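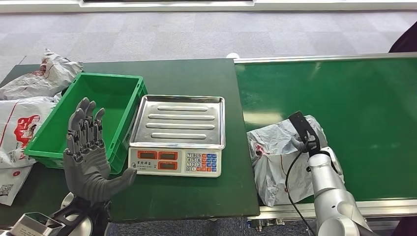

A packing table works best when the scale is the middle of everything. I'll go further: if you mail more than a couple of parcels a week, sort out the scale before you spend a cent on fancy tape or printed boxes. Put it in the center, keep an open crate on the left for whatever is coming in or going out, and pile your courier bags on the far side of the crate where they can slump all they like without touching the tray. That green crate with the white bags heaped beside it and the big stainless steel tray to the right is my favorite way to lay out a table, and I've tried plenty of others (including a very silly year of weighing things on top of the dryer).

Search this site Enter keywords Go

I've been selling yarn, buttons and secondhand craft books from home for long enough to have 2491 parcels in my log, and I still get a small thrill when the last one is sealed and the table is clear. Here is what works for me. Steal all of it!

Picking a scale

Go for a wide, flat tray if you possibly can. The little round kitchen scales are lovely for flour but a padded bag hangs over both sides, touches the table, and gives you a reading that's too low. Then the parcel comes back, or your customer pays the difference at the door, and neither one makes for a good morning.

I really like a tray with raised edges. Rolls of ribbon stay put, and so do knitting needles in a tube. Ridges stamped across the metal are good too, as a flat plastic bag doesn't cling to them the way it does to a perfectly smooth plate, so you can get your fingers under it.

Check where the display is before you buy. If it sits on a panel along the front, low down, a big box can shade it or cover it completely. Try your largest box on it in the store, or cut a piece of cardboard to the tray size at home and lay the box on that.

Stainless steel wipes clean with a damp cloth. Sticky label gunk comes off with a dab of cooking oil, then dish soap, then a dry cloth. Don't pour anything straight onto the tray -- it runs down the sides and finds the electronics.

Getting a reading you can trust

Put the scale on a hard surface and press each corner of the tray. If it rocks, turn the feet until it doesn't. Carpet under the table is fine, and so kind to your legs, but push down on the tabletop too, because a table with one leg sunk into the pile will lean more than you'd think.

Switch on with the tray empty and let it settle to zero. I do this before I make my coffee.

Keep something at home that never changes weight and test with it. Mine is a brass doorknob with its weight written on masking tape. Bastien Besson, who runs a little stamp shop in Hervieu, uses a sealed bag of coins and swears by it. Anything will do as long as it doesn't dry out, get eaten or get borrowed.

Keep the scale out of a draft! A ceiling fan on high will make a sensitive one flutter back and forth forever.

Weigh the parcel finished. Tape, label, thank-you card, the lot. A padded bag can tip a light item into the next price step all by itself, and I've seen one paper invoice do it.

Using the crate with the scale

This is the trick I get the most mail about. Set the empty crate on the tray, press tare, and wait for zero. Now drop in your loose things, buttons or clothespins or plant bulbs, until you hit the weight you want. No chasing buttons under the sofa. Make sure the crate sits fully on the tray and isn't leaning on a wall or a pile of bags. If your crate is bigger than your tray, use a shallow box instead.

Also check the scale's limit, which is usually on a sticker somewhere on the body. The crate counts toward it even after you've pressed tare. I forgot that once with a load of hardback cookbooks.

Plastic crates with ribbed sides are wonderful things. They're stiff, they rinse out in the yard, and an open top means you can see in one glance if you've finished. I keep a rule that the crate has to be empty before I start a new batch of orders. Hoi-yan Chang does it the other way and keeps two crates, one for orders waiting and one for orders packed, and hers is the neater house, so take your pick.

Courier bags

Store them flat if you have a drawer. If you don't, a heap is fine so long as it's on one side only and stays there. What you want to avoid is bags on both sides of the scale, where one sneaks a corner onto the tray and adds to every parcel until lunchtime.

- Sort new bags by size when they arrive and mark the top one with a marker.
- Squeeze the air out before you peel the strip. Start at the bottom and roll your hand up.
- Peel the strip halfway, line up the flap, then peel the rest. So much less crooked.
- Smooth the label on from the middle outward. If it has a QR code, keep it flat and off the fold, and don't run shiny tape across it.
- Save bags that come to you in decent shape. Cover every old code and label completely, or turn the bag inside out if the lining is plain.
- Bags too torn to send again make great liners for muddy boots in the car.

Hòa Vương wrote in to say she cuts the clean part out of old bags and wraps it around paint brushes between coats. I tried it on the hall trim and it's terrific.

Color helps more than you'd expect

I painted my table dark green after years of plain pine, mostly because I had the paint. What a difference! White bags, white labels and white backing strips all show up at once, and I stopped throwing away labels with the trash. If you don't want to paint, lay down a dark cutting mat or a piece of oilcloth. Just keep it smooth under the scale.

Do the same with small tools. Wrap the handles of your scissors in bright tape. My tape gun is orange, and I still lose it, but not for as long.

Boxes or bags?

Anything soft goes in a bag. Books go in a bag only if they've been wrapped in cardboard first, with the cardboard a finger's width longer than the book at each end, which saves the corners. Glass and pottery go in a box with padding on all six sides, and then I shake it next to my ear. If I hear anything, I open it up again.

Njoroge Mushi mails honey from Firkolside and puts each jar in a zip bag inside the padding. Do that for anything that could leak.

A quick end-of-day routine

Clear the crate. Take everything off the scale, as it isn't good for it to sit loaded overnight. Wipe the tray. Put backing strips in the trash and push the bag heap back to its side. Write tomorrow's label count on a sticky note, if you're the type (I am so much the type). On a big day I had 38 parcels go out and this still took less time than the kettle.

If you've got a better way of dealing with backing strips, please send it in. They stick to my socks, the dog, everything.

We use cookies to remember your settings and see which pages are read most. Accept Manage choices

Related tips

Getting tape residue off a wooden table
Thirteen uses for a shoebox lid
How I store wrapping paper behind a door
Descaling the kettle without the smell
Mailing plants in August
Reader tips from Grurkton: string, twine and knots that hold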